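Report on a Visit to the Mullico Electronics Recovery Centre, Kimaro

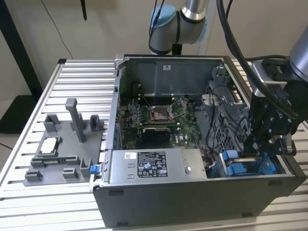
One member of our party, on reading the notice of the visit, asked whether the centre would take household computers directly or only through the council depot. The centre accepts both, and the arrangements are set out below.

The Nato District Library Service attended the centre's open day in October as part of its review of how retired public computers are disposed of. Visitors were received at the front counter at 10 a.m. and asked to sign the register before proceeding to the receiving dock.

Equipment arrives on pallets from schools, municipal offices and libraries across the district. Each item is weighed, given a label and entered in a log kept under the name of the donating body. The centre handled 3,000 desktop computers last year. Of the machines sent by our own branches, 85 were judged fit for further use and were passed to the Clurer Community Learning Fund, which places them in homework clubs and seniors' programs.

Storage drives are dealt with separately. They are held in a locked room for no longer than 6 days, and a certificate is issued for every drive destroyed. Our delegation asked to see a sample certificate and found it satisfactory, although the serial number is printed in very small type.

The afternoon session covered fees. Towers and laptops are accepted free of charge. Older monitors attract a handling charge, payable by the donor, and the centre expects this to rise in the new year. Branches holding monitors in storage are advised to book a collection before December.

Parking at the site is limited to 2 bays. Lunch was provided.

Shares: 6
Comments: 2

Marlow Street Branch
Could the booking form be circulated again? Our copy still has the old fax number on it.

Reader
We took our old tower to the Kimaro counter in the spring and the labelling was done while we waited. Printer cartridges were refused, so please check before you load the car.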